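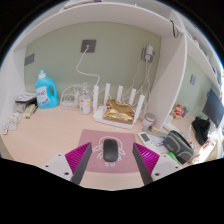

Desk wall with the outlets and the router, attached by Tsehay Feyisa

Ticket 340, Sullow building, level 2
Status: monitoring

Reported: wifi drops out most afternoons from around 2 pm. Wired connection is fine.

Meron Tufa: Firmware was two versions behind. Updated and restarted. Moved 2.4 GHz from auto to channel 6.

Tsehay: Dropped out again at 3.15, back within a minute. Only the laptop this time, phone stayed on.

Meron: Laptop still had the old Flakadden profile saved. Please forget that network and rejoin. Will check the logs tomorrow arvo.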